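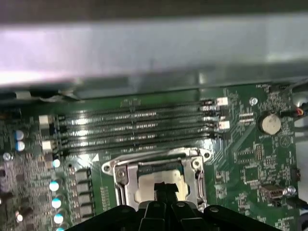 Is a gripper cell worth budgeting for a small board refurb shop?

Posted by warby_bench in Equipment and Budgeting

We pull used desktop boards out of their cases, check the sockets, swap memory and sell them on. It's a small shop and all of it is done by hand right now. I have to hand in an equipment plan in February and the owner wants a robot line in it.

Kettler has quoted us for an arm with a two-finger gripper and a wrist camera. The Pelik rep came in lower but wouldn't say what was left out. Both of them showed me a video of the thing picking up a block. I don't sell blocks. My worry is the socket. One bent pin and the board goes in the scrap bin, and I can't get either company to say who pays for that.

We do 54 boards in a decent week. Does this make any sense at that volume, or am I being asked to buy a toy? Also, what did you forget to put in your budget? I'd like to hear from people who paid for one, please, and not from people who sell them.

drunov_refurb

We bought one. I was against it and I'm still maybe half against it.

Start with the volume. At 54 boards a week the arm will sit still most of the time, and your tech will spend the mornings setting it up for whatever odd board came in. We didn't get any use out of it until we sorted incoming stock by model and ran the same board over and over. If you can't do that, stop reading and buy a better bench and a second microscope.

Things missing from our first quote:

Spare fingertips. They wear, and you will crash them. A pair cost us 598 and we were through the first pair before the warranty paperwork was filed.
A fixture to hold the case or the bare board in the same spot every time. Quoted separately, naturally.
Lighting. See below.
Scrap boards to practice on. Put aside a whole shelf and write them off now.
Training. The "included" day covered the on switch and the stop button.

We set aside 2000 for extras and it was gone before we ran a paying job.

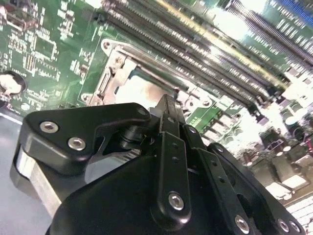
Lighting gets its own line in the plan, and I'd make the vendor prove it on your boards before you sign. Shiny metal and a strong lamp are a bad mix. You can have the socket frame nice and sharp, screw holes and all, while the pin area inside it is washed out to nearly white, and a camera that can't see pins isn't inspecting anything. Ask for sample pictures from the wrist camera with the gripper right over the socket. The black fingers and plates take up a good part of the view, so see what's left for you to look at. The Kettler brochure shows a view with no gripper in it at all.

On who pays for bent pins: you do. Get it in writing if they tell you otherwise.

solderwick

just rent one first. or hire a student lol

benchrat_two

Renting is fair advice, even put like that, but check whether the rent comes off the price later. Ours didn't.

I'd push back a little on the post above. We run mixed boards and it's tolerable, as long as the arm only does the dull parts. Memory in and out, yes. Socket covers, we went back to fingers. Human ones. The cover has to come away straight and our gripper had no feel for it, whatever the sales sheet said about force sensing.

For your plan I would ask both companies for the same 2 things: a full day on your own boards, with your own tech at the controls, and a price list for every part that touches a board. Pelik sent us the list. It took three emails and it was longer than the quote. If one of them won't do the day, leave them out of the plan and tell the owner why.

Also measure your cases. With the board still in the chassis there are side walls and cable bundles in the way, and the reach figure they give you is for open air. We ended up taking every board out first, by hand, and that was the slow part of the job to begin with.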